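Chapter 7
When the Gripper Closes on Nothing

After this chapter you should be able to:
explain the difference between a missed grasp and a dropped part
read a short fault log and find the first wrong event in it
decide when a robot cell must stop and when it may try again

7.1 The stop at Milstead

On July 23, 2019, a packing cell at the Milstead plant stopped in the middle of the second shift. The robot in this cell took plastic housings from a tray and put them on a belt. The operator found the arm standing above the belt with its fingers fully closed. There was no housing between them, and the screen showed the message "Place complete".

The log told a longer story. The robot had made 107 cycles without holding any part. In each cycle it went down to the tray, closed the fingers, moved to the belt, opened the fingers and reported success. The cell stopped only when the machine after it, a Catterall labeler, ran out of housings and raised its own alarm.

No person was hurt. However, the same fault could be dangerous in another place. If a controller believes that the gripper is empty when it holds a part, or the opposite, then every later decision rests on a wrong fact. The speed of the arm, the opening of the guard door and the permission to enter the cell may all depend on it.

7.2 What the controller knew

The gripper was a Stindent model with two parallel fingers. The controller received 3 signals from it: finger position, motor current, and a simple "closed" bit. The program used only the last one. This bit becomes true when the fingers stop moving, and fingers stop moving in two cases – when they meet a part, and when they meet each other.

The position signal could separate these cases easily. With a housing inside, the fingers stop early. Without it, they travel to the end. The value was written in the log at every cycle, but the program did not compare it with anything.

The cell had passed its acceptance test of 4,000 cycles the September before. In that test the tray was always full, so the missing check had no chance to show itself.

7.3 Looking from the side of the gripper

In the exercises of this chapter we use the Tikville simulator. It allows us to create a fault many times and without risk. Before you start, set the view to the gripper and study what is between the fingers and what is behind them. A surface in the background can fill the gap in the view, and a careless vision check may take it for a part.

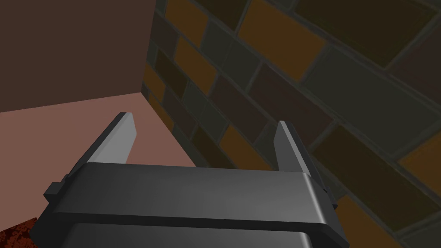 Figure 7.1 Simulated view from behind the open gripper. The gap between the fingers holds no part; the pink floor and the lower edge of the tiled wall are visible through it.

Keep the view from Figure 7.1 in mind when you read Section 7.4, where we write the missing check. We begin with the position signal alone, and later we add the motor current – first as a warning, then as a condition for stopping the arm.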